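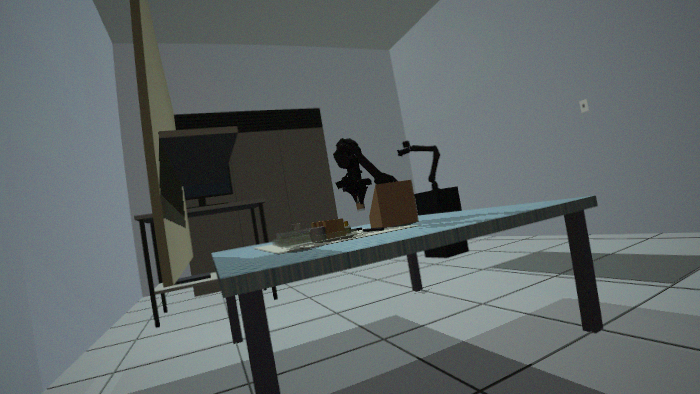 Re: [hall-users] Table hire and the new booking form

From: Baiba Šimkus
To: hall-users list
January 2019

Hello all,

Replying to the list so that everyone has the same answer. Malcolm's message is quoted first and my comments follow each part.

> I tried to book the small room at Lullano for the spring term and the form
> asked me to choose a table layout before it would let me pick a date. I
> don't know yet how many people are coming. Can I leave it blank?

Yes. Choose "to be confirmed" at the bottom of the list. It was missing from the form until the end of December and I have asked for it to be put back. If you still can't see it, reload the page. If that fails, email me the dates and I will enter them by hand.

> Also, are the long tables included in the room price now? The old
> price list said they were extra, the new one doesn't mention them at all.

They are included, up to the number kept in the room. Anything brought over from the Kalniņš store is charged separately, as before. The new price list should say this and doesn't. I'll correct it when I do the kitchen prices.

The reason for the store charge is the van. We pay Urkeo 200 a trip whether it carries one table or a full load, so if two groups need extra furniture in the same week it makes sense to share. Write to the list first and see if anyone else is asking.

> Last thing. Somebody had left the tables stacked against the fire door
> when we arrived before Christmas. We moved them but two of us aren't
> supposed to lift.

I'm sorry about that. It was reported by another group as well. The tables go along the inside wall, legs folded, no more than four to a stack. Please don't move a stack on your own. There is a trolley in the cupboard by the toilets and the key is on the same ring as the kitchen key.

A few other points while I'm writing.

The heating in the large room is on a timer again. It comes on an hour before the first booking of the day and goes off when the last one ends. If you overrun, it will get cold. The override button on the landing does nothing at present - Plustel have ordered a part for it.

We spent 780 on repairs to chairs and tables last year, most of it on legs bent by dragging. The budget for new furniture is 4,000 and I would like it to last 2 years, so please lift things, with someone at each end. I have had three suggestions so far for what to buy, and all of them were for lighter tables. If you have used a make you liked elsewhere, send me the name and the width. Anything wider than the store door is no good to us.

The piano is not to be used as a shelf. This includes coats.

Keys for the spring term can be collected from me once your deposit has gone through. If you already hold a key and are keeping the same slot, you don't need to do anything, but please reply with the number stamped on it. My list has two people down for number six.

Malcolm, I have put you in provisionally for the slot you had last term. Let me know about the layout when you can.

Baiba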